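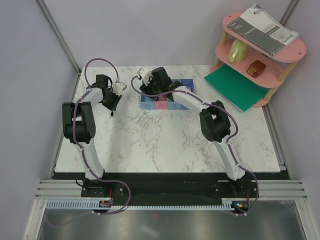
Two-arm station at Brollton, with the organizer bin and shelf in place.

Equipment progress report, Jul 7, 2022
Prepared by Savita Khurana for Elie Karam

The first station is built and in use. Both arms are on their base mounts, and the enclosure is complete. Spending on it closed at $3,201, inside the approved amount. The largest single item was the frame and rail order from Zarness. The arms came out of last year's budget and are not counted here.

We are asking to start buying for a second station. The parts list is mostly a repeat of the first one, with these changes:

Cables. The purple cables run along the outside of the arms and are held with small ties. We would like to price a proper cable guide for each arm. Altıntaş has quoted a lead time of 7 weeks. Gramness has not replied.

Gripper fingers. We have no spares. I would order 4, enough for one full change at each station if both are kept at two arms.

Tabletop. We used a white surface with a marble pattern. The overhead light leaves bright glare spots on it, and I would like a matte sample from Zarness before ordering another.

Task items. These are everyday goods and cost very little.

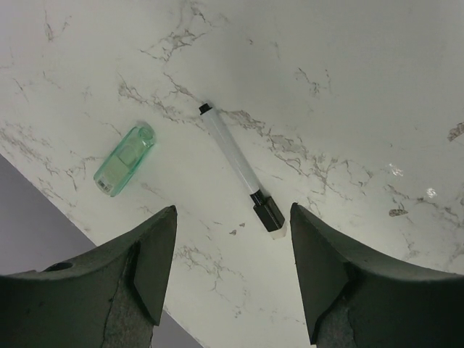
Markers, small bottles, boxes and mugs can all come from local stores, and I suggest a petty cash line for them so that each purchase does not need its own form. Items should vary in shape and size, with both round and flat-sided pieces on the list.

Still open: we need a decision on whether the second station goes in the same room. If it does, facilities must add 2 power outlets first. They can fit that in before October if the request reaches them this month.

Needed from you: approval to place the gripper finger order now, and a date to go over the cable guide quotes once Gramness responds.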